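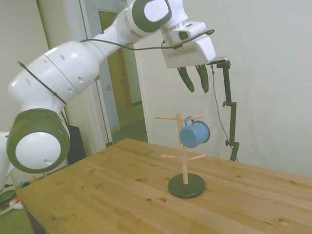
Graduate Study Rooms: Safety and Readiness Checklist

Bergeron Hall, Department of Social Research
Inspected by: Jae-in Jang, Graduate Program Office
Received by: Amnuay Limsakul, Facilities Liaison
Period: September, before the start of thesis registration

Mark each item Yes, No or N/A. A comment is required for every No.

1. Exits and corridors

1.1 Both exits from the Fletham Reading Room open fully from inside. Yes
1.2 Corridor outside Room 16 is clear of furniture. No
Comment: Two bookcases remain from the summer move. Removal requested.
1.3 Evacuation plan is posted and shows the current room numbers. No
Comment: The plan still lists the former seminar rooms.

2. Seating and occupancy

2.1 Posted limit for the Fletham Reading Room (39 persons) is displayed at the door. Yes
2.2 Carrels assigned to thesis students are labeled. Yes
2.3 Chairs are stable and free of damage. Yes
Comment: One chair withdrawn - loose back rest.

3. Electrical

3.1 Outlets and floor boxes are covered when not in use. Yes
3.2 Extension cords are not used as permanent wiring. No
Comment: One cord in Room 16 serves the printer. Work order 1018 has been opened.

4. Kitchenette and shared items

4.1 Kettle shuts off by itself. Yes
4.2 Students have been told to wash and return cups after use. Yes
4.3 Refrigerator is clean and food is dated. No
Comment: Notice to be sent to all M.A. and doctoral students.

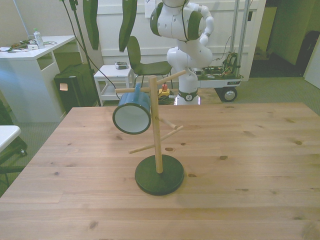 Mug stand with blue enamel mug.

5. Records and confidential material

5.1 Interview files are kept in locked cabinets. Yes
5.2 Key log is complete. No
Comment: The spare key to the Kirnitach archive cabinet was signed out without a return time.

Items marked No are to be corrected before rooms are released to incoming students. Questions may be directed to the Graduate Program Office, extension 700.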